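Mesville lab closes in on 1000 packing demos

Thu 22 December -- The Clellel project has just 44 demonstrations to go before it hits 1000, and the mood at Ashworth's Mesville workshop is great! People sort food packets into a divided tray using hand-held grippers, and every run becomes an example for the learning system.

Food packets and the divided tray at Mesville

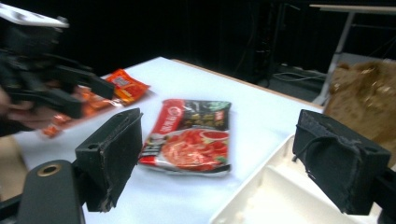
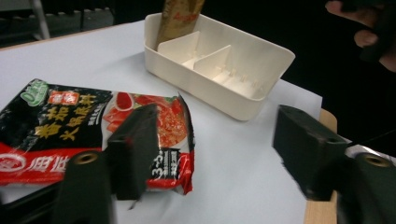 Training starts in February -- first on packets, then on jars from Poletti.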